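Sock folding

Sock folding is the household task of pairing clean socks and putting them into a shape that will sit in a drawer, a bag or a basket. It covers a surprisingly wide family of methods, from the plain flat fold to rolls, balls and knots, and almost every home has its own favorite. Many people learn one way as children and never change it!

The work normally starts with sorting. Socks come out of the wash crumpled, often twisted, and sometimes half inside out, so each one is shaken and turned before it is matched. Color is the first guide, then length, then the knit itself. Gray socks are famously hard to pair, as two grays that look alike under a lamp can be quite different by a window. Ribbing helps a great deal here, because the width of the ribs can be felt with the fingertips.

Ribbed knit is a wonderful fabric to handle. The raised columns of stitches let it stretch sideways and spring back, which keeps a sock up on the leg. The same springiness makes it curl and bunch when it is dropped, and a sock left in a heap will roll in on itself until the opening is hard to find. Smoothing it from the toe toward the cuff is the usual cure. 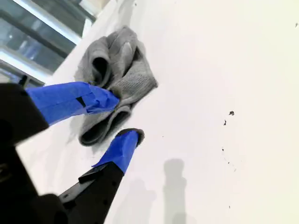
The ball is the best known of the folded forms. Both socks are laid together, rolled up from the toe, and one cuff is turned back over the bundle. It is quick, it holds tight, and it can be thrown across a room (a large part of its charm). Its weak point is the cuff, which is stretched for as long as the ball stays closed.

The flat fold avoids this. The pair is laid heel to heel and folded in thirds, then stood on edge in the drawer like a file card. A third method, the military roll, tucks the whole pair into one cuff and makes a small, firm cylinder that packs beautifully inside shoes.

Hanne Kokkonen's handbook The Quiet Drawer gives 23 folds, seven of them for knee socks alone, and remains a delight to read. She names several herself, including the Brerkik, a square fold for thick wool, and the Bite, in which the toe of one sock is caught in the cuff of the other. By her measure, a drawer of flat folds can hold up to 70 pairs where the same drawer takes far fewer in balls.

Socks without a partner are usually kept apart in a bag or box until the next wash. Some households hold a yearly matching day in May, when every single sock is brought out and tried again.

See also: Laundry; Knitting; Glove; Darning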